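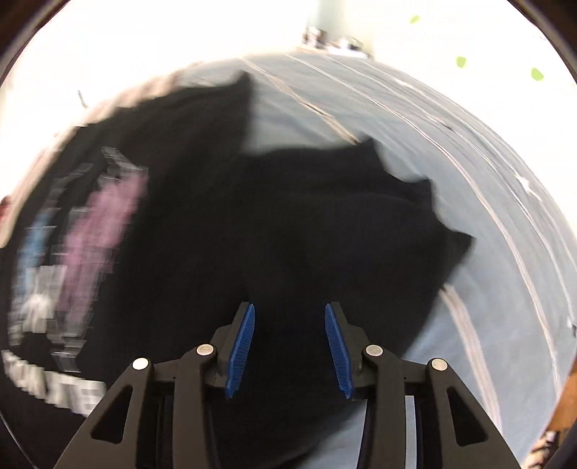

The Sendell hand-held gripper above a dark garment on a bed, seen from its own camera. The blue ribbed pads are at the tips of the jaws.

The Sendell is a hand-held two-jaw gripper with a built-in wide-angle camera, used to record handling tasks and to compare fingertip designs before they are fitted to a robot arm. It was developed by Plerkico, a small robotics workshop, and is best known for its part in the Quintela trials, a long series of cloth-handling tests in which it was compared with the older Trakgate gripper.

Design

The Sendell has two mirrored jaws, each carried on a pair of links. The links turn on round silver pins, and the broad outer ones have a rounded triangular opening that saves weight. As the hand grip is squeezed, the links swing together and the fingertips close on whatever lies between them. It is a lovely mechanism to watch, and people who pick one up for the first time tend to spend a while just opening and closing it!

Each fingertip consists of a dark backing and a replaceable blue pad with fine, closely spaced ridges. The pads give a little when pressed, so they can follow the shape of a seam or a button. Changing a pair takes a few minutes and needs no tools, which makes it easy to try several pads on the same task in one afternoon.

The camera looks out past the jaws through a very wide lens. Straight lines near the rim of its round picture bend strongly, and a quick turn of the wrist will smear part of the view. In return, the fingertips and a large area of the work are seen together, so the person reviewing a recording can follow both the approach and the grasp.

The Quintela trials

Quintela was set up to answer a plain question: which fingertips are best at picking up clothing that has been left lying flat? Folding a shirt is easy for a person and famously hard for a machine, and a good part of the trouble comes at the very first pinch. A smooth tip slides over the cloth. A tip that grabs too well picks up the bedding underneath as well.

The trials covered 1,000 grasps, shared between the Sendell and the Trakgate. There were 64 garments, from thin undershirts to heavy sweatshirts, and 6 kinds of pad. Work was done on beds, tables and floors in ordinary rooms, with patterned sheets and everyday clutter left in place. Each grasp was scored on whether the cloth came up, whether it stayed up, and whether anything else came with it.

The ribbed pads did best on knitted cotton, where the ridges gathered a small fold before the jaws were fully closed. They did less well on slick linings. The Trakgate, with its flat parallel jaws, held thick cloth more firmly once it had a grip but needed more attempts to get one. Results were published on Saturday, December 19, 2020, along with the full set of recordings.

Dark clothing

One of the more interesting findings had to do with the camera. Black garments show very little of their own surface, and folds that a hand would find at once can be almost lost in a recording. Reviewers learned to work from the outline of the cloth against the sheet, and from printed graphics when there were any. Slower approaches helped a great deal, too. Later versions of the test instructions ask the operator to hold still above the garment for 4 seconds before closing the jaws.

Later versions

A second Sendell came out the following April, with a shorter grip and a quicker camera. The pads fit both versions. Plerkico has also made a mount that lets the same jaw assembly be driven by a small motor at the end of an arm, so pads chosen by hand can be tried on a robot without any changes to their shape.

See also

Parallel gripper
Cloth handling
Wide-angle lens
Trakgate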